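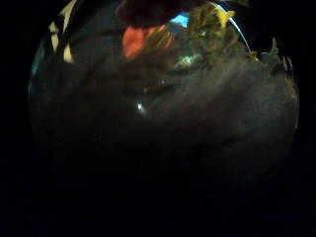 Trying out grippers at a table: tips from a shared workshop

If you have a hand-held gripper, a sensor glove or a small camera and want to know which one suits the job, most of the work is in how you set up the table. These notes come from several afternoons of comparing the Tritano hand-held unit with the Brusodetti glove.

Start with the mat. A round dark mat on a pale table gives you a home position that everyone can find again. Put it in the middle, within easy reach of the chair, and leave it there when you change tools.

Keep the display at the end of the table, facing out, so the person watching can read it while the other one works. Run the cable behind it and leave a loose coil. A cable pulled tight will drag the unit along the first time somebody reaches too far. 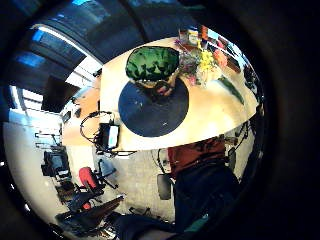

Mat in the middle, small display at the left end, flowers to the far side.

Write down where each thing goes before you swap tools. Kalevi Huttunen uses masking tape and a pencil -- one small cross per object, with a letter beside it. It peels off cleanly if you don't leave it over a weekend.

For wired gloves, run the lead up the forearm and let it trail across the table on the side you don't reach over. Printed marker cubes need clean faces. Wipe them with a dry cloth and keep your fingers off the black squares where you can. If tracking drops out, check for glare on the print before you blame the software.

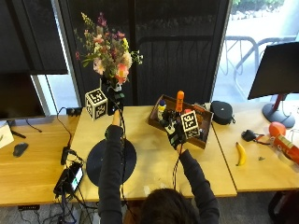

A tray with low sides is handy for the small stuff. Things that tip or roll stay put, and you can lift the whole lot away in one go. Mix the shapes: a bottle, a box, something with an awkward outline. A gripper that does well on boxes may be hopeless on a rounded cap.

Flowers are a good hard test, but go easy. Hold the vase low down and move it slowly.

Changing over to the wide camera

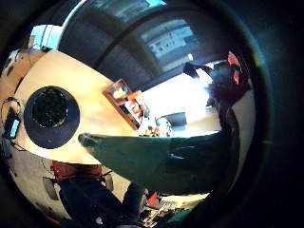
By Oona Salminen
Workshop notes, Wetivholm

A wide lens takes in far more of the room than you'd expect, so clear the neighbouring desks first if you want a plain background. Turn down any lamp that bleaches the picture, and check the view with your hand out at full reach as well as at rest. A glove or sleeve can cover a good part of it.

Do 8 practice goes with each tool before you start keeping score. We did 80 scored goes per tool in July and stopped for a break halfway, as tired wrists make every gripper look bad.

Store the recordings under the tool's name and the time of day. Samer Sabbagh has the spare tape and the blank score sheets.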